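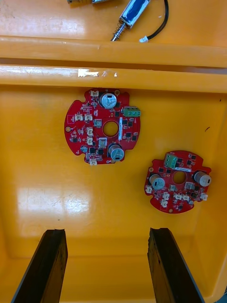
Home Diary Old Maps Walks Letters About me

February 1, 2024

Rain again, so I stayed in the parish room until they wanted to close it. I went there to look for one field and I came home with a different one, as happens to me often.

The field I wanted is Poron. It lies behind the last houses of Mirkham, on the left when you go down to the mill. People here say it like "porn" with a small o in the middle, and the children find this very funny. On the map from the estate sale it is written Poor Own, in two words, and on the tithe list it is Porrons, with an s. I think Poor Own must be somebody's guess. A clerk hears a name from a farmer, he doesn't understand it, and he writes two words which he knows. I have done the same thing in English many times myself.

Valentin Lacroix wrote to me in November that it could be a family name. He has found a Poron in a list of weavers who came over from the north of France, and he is quite sure. I am less sure. He is always happy when something comes from France. But the tithe list has an s at the end, and an s can mean that the land belonged to somebody, so I must be fair to him. I will answer him this week, I have waited too long.

The tithe list has 1,049 numbered pieces of land for the whole parish, and I have now read all of them, the last part today. I copied out 43 names that I can't explain. Many are easy: Long Ground, Upper Ground, Hangings (this is only a steep place), Pightle, which I had to look up and which is a small enclosed field. Then there are names like Anadar. I have asked everybody about Anadar. It is a wet corner beside the brook, about 14 acres with the willows, and no person I asked can tell me why it has such a name. The old lady at the post office said her father called it "Nadder," like the snake. This I like very much. In older English it was a nadder, and later the n moved over and it became an adder. So perhaps a man said "a nadder" and the clerk wrote Anadar — article and snake together. I wrote this in pencil only.

The different field which I brought home is Lemaire's Piece. I did not know it existed. It is number 2 on the list, so it must be near the church, where the numbering begins, but I can't find it on the ground. The map is torn just there. Valentin will be unbearable when he hears it, because Lemaire is of course as French as his own name. I could keep it from him until I know more. No, I will tell him.

I walked home by the church way to see if there is any old hedge or bank that could be the edge of it. There is a low bank behind the yews, with nettles. It could also be from when they made the drain. My shoes are now on newspaper by the stove.

For next time: ask if the churchwarden's book says who paid rent for number 2. Bring the good magnifying glass. Look again at Porrons, whether the first letter is really a P, for in that hand the P and the B are near to each other.

The soup was burned a little on the bottom. I ate it.

Comments

hedgebank: My grandfather farmed next to Anadar and he always said "the Nadders," more than one. He never mentioned snakes, but he did say never sit down there in summer.

Jill P.: If it's a B you would have Borrons, and there is a Burrows Close on the other side of the mill. Might be worth a look?

V. Lacroix: I have read this. I am not unbearable. Please send me a copy of the line with Lemaire.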